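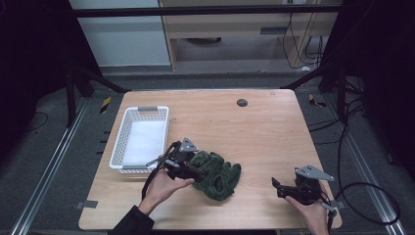

A green towel and a white basket on the worktable.

Does the hours pledge add up?

Hatamley High is bringing back its service pledge this fall, and the district would like everyone to be excited. Each student is asked to log 113 hours of community service before graduation. Last year's seniors, according to the flyer that went home in backpacks, put in enough time to "change the face of our town." I have lived here a long while and the face looks about the same to me.

I don't doubt the kids. Érica Macedo, a junior, spends her Sunday mornings sorting donated clothes at the Clumow Street pantry, and she was doing it well before anybody handed her a form. What bothers her is the form. "I stay until the bins are done," she told me. "Now there's a line of people waiting for a signature at eleven, and the bins aren't done."

The pantry's director, Wai-kit Fu, was more polite about it. He said he is grateful for the help and would be more grateful if it came in July. Under the pledge, most of it comes in the two weeks before the spring deadline, when he has more teenagers than coats to fold. The rest of the year he calls the same handful of families he has always called.

The district's answer is an app. Students will check in and out of service sites by phone, using software from a company called Flurkier, and a supervisor taps to approve. Yung-ching Yip, who coordinates the program, said it will cut down on padded hours. Maybe so. It will certainly produce a bigger number for next year's flyer. I asked her how the district plans to find out whether the pantry, the senior lunch or the creek cleanup is any better off, and she said that was "a great question for phase two." She could not say when phase two starts.

The old program had 711 students signed up at its peak. Almost none of the site supervisors I called had ever been asked what they needed. Tâm Khúc, who runs the senior lunch, wants two people who can drive and will show up every week through the winter. She has put that request in writing twice and received a box of pledge wristbands.

The school board takes up the Flurkier contract in December. Public comment comes first, at 6:30 p.m., and speakers need to sign in at the door. Khúc says she plans to bring the wristbands.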